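## 3. Software Architecture and Task Setup

The placement task is run on Hellutine, a modular control stack that separates perception, target selection and motion into processes with their own clocks. The workspace is a long table with a row of steel trays and a plate that carries the item to be moved. Figure 2 gives a wrist camera view and two views from fixed cameras.

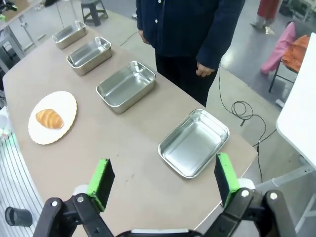
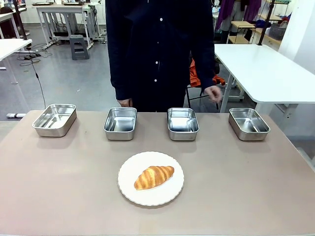
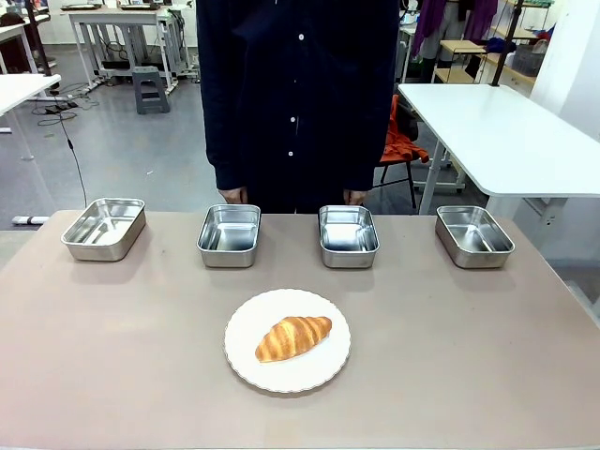

**Figure 2.** The tray row and the plated croissant, from the wrist camera (first) and from fixed cameras (second and third).

Food Handling Robotics Group, Department of Automation, Ormsby Institute

### 3.1 Perception

Each camera stream passes through the same segmentation network, which labels trays, plates and items. The trays are hard for depth-based methods. Polished steel reflects the overhead lighting, and the depth returned from inside a tray is often wrong or missing. Hellutine therefore does not use interior depth. It fits a rounded rectangle to the outline of each rim and solves for the tray pose under the assumption that the rim lies parallel to the table.

The fixed views are used to set up the scene model before the arm moves. They see the whole row and give each tray a slot index, which stays with it for the rest of the episode. The wrist view then refines the pose of one tray at a time. Slot order cannot be read from the wrist image alone, as the row recedes away from the camera and the far trays look much smaller than the near ones. Tray detections in the wrist view are matched to existing slots by projecting the scene model into the current camera pose.

The plate needs separate treatment. Its wavy rim does not fit a circle or an ellipse well, and early versions of the fitting step moved the plate center from one update to the next. The present version takes the center of the segmented area and ignores the rim shape.

### 3.2 Target selection and planning

The operator names a slot, and the planner returns a grasp on the item and a release pose inside the tray. Grasps are sampled across the short axis of the item. For curved items such as the croissant, samples near the tapered ends are removed and the remaining ones are ranked by the clearance between the finger pads and the plate.

Release poses follow the measured angle of the tray, not the angle of the table. This matters for the outer slots, where a tray may be turned slightly relative to its neighbors. The planner draws up to 2000 candidate paths per request and keeps the shortest one that clears every rim.

A person may stand behind the table. The region beyond the back edge is marked as closed to the arm at all times, whether or not a person is detected there – the planner treats it as a solid volume.

### 3.3 Logging and replay

All messages are written to a single log with a shared clock. The replay tool, Ovville, reads this log and runs any one process again with the others held fixed. The parameter file for the experiments in Section 4 has 107 entries, and a copy is stored at the head of every log. Logs recorded at the Gristurport site use the same format and can be replayed without conversion.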